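May 6, 2023
Workshop, back bay

Came in early to get the floor done before Bendik needed the bench, and got properly sidetracked by plastics. I'd promised Oda I'd finally go through the box of white tubs and collars from the Ilora job (the one that has been living under the drill press since November!) and decide what we keep. So I tipped everything out, swept, and started sorting by rim.

The rims are the whole problem. Some parts have a plain lip, some have the thick stack of raised bands, and the lids we have only like one of the two. Hòa thinks the banded ones are threads and I think they're just ridges to hold a clamp, and we've gone back and forth on it enough that I'm going to try a clamp on one and settle it.

I do like the shape, I have to say. Short and wide, nice matte finish, and then those fine lines on the inside wall that go a bit blue when you look in from the open end. The slot just behind the rim is the bit I want to ask Liv about, because I can't find it on any drawing.

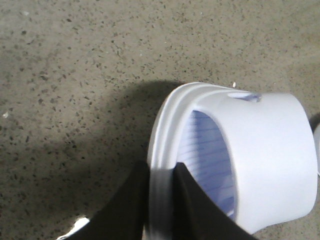
Sorting, where it stands

Plain lip: 30 pieces, all in the gray crate, label on the short side. Done.

Banded rim: two shelves' worth, second shelf is a mess, please don't put anything on top of it until I've been back. The slotted ones go at the front with the slot facing up so we can compare them.

Cracked or chewed: three so far, in the bucket by the door. Idun wants them for gluing tests, so don't throw them out!

Floor: swept twice and I still find white crumbs. They vanish completely against all that speckle in the concrete, and then you kneel on one. I'd love a dark mat for that corner. Bendik says there's a roll of rubber left over from Sjöberg, and if it's long enough I'll cut it to fit in front of the shelves.

To do: clamp test on a banded rim, 2 mm shim if it slips. Ask Liv about the slot. Order number for the lids is 666, which I'm writing here because I've lost the sticky note again.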